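Sorting the Mixed Bins
11/27/24

The mixed bins have been on the to-do list since July, and this month we finally got to them. For anyone new to the building, these are the big open-topped bins where small parts go when they don't have a place of their own. People drop things in at the end of a job, other people dig through them at the start of the next one, and after a few months it takes longer to find a clamp than to use it.

Shaimaa Lahlou put together the new sorting rules after asking each bench what they look for most often. The answer was clamps, followed by lids. Metal pieces came up less than expected, mostly because people who need a particular bracket already keep one in a drawer.

The rules are short. Plastic goes in one place and metal in another, whatever the item is for. Anything with a lid stays with its lid. Parts that belong to a set go back to the set, and if the set can't be found, they go on the Dito shelf by the door for two weeks. After that they are treated as loose parts like everything else.

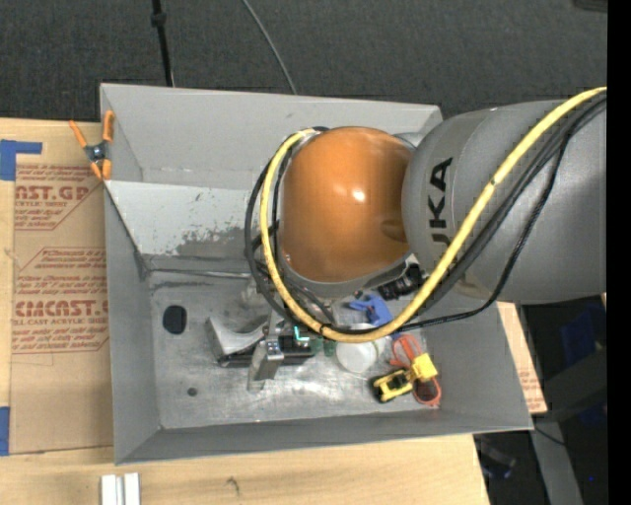 Long flat items are the hardest to deal with in a deep bin. They end up lying across everything else, small pieces slide underneath them, and you have to lift them out before you can see what you have. From now on, please stand them upright in the rack next to the sink. The rack has eight slots and most of them are free.

Small clear or cloudy plastic pieces are the other problem. They are easy to miss against a grey bottom and several have been thrown out by mistake when a bin was emptied. If you come across one, put it in the shallow tray on the Orkham cabinet, even if you don't know what it goes to. Someone usually recognizes it within a day or so.

The large grey bins are staying. There was some talk of replacing them with smaller boxes from Pirker, and we tried four of those on the back bench. They filled up right away and people started stacking them, which meant the bottom one was never opened. They are now used for screws and cable ties, and they work fine for that.

Labels for the shelves are being printed and should be up by the end of next week. Until then the handwritten ones are correct, except for the shelf marked "springs," which holds hinges.

If you have a part that doesn't fit any of the rules, leave it on Shaimaa's desk with a note saying where you found it. Questions about the sorting can go to her as well, at extension 2257. Please don't leave full bins in the hallway, as the door to the stairs needs to open all the way.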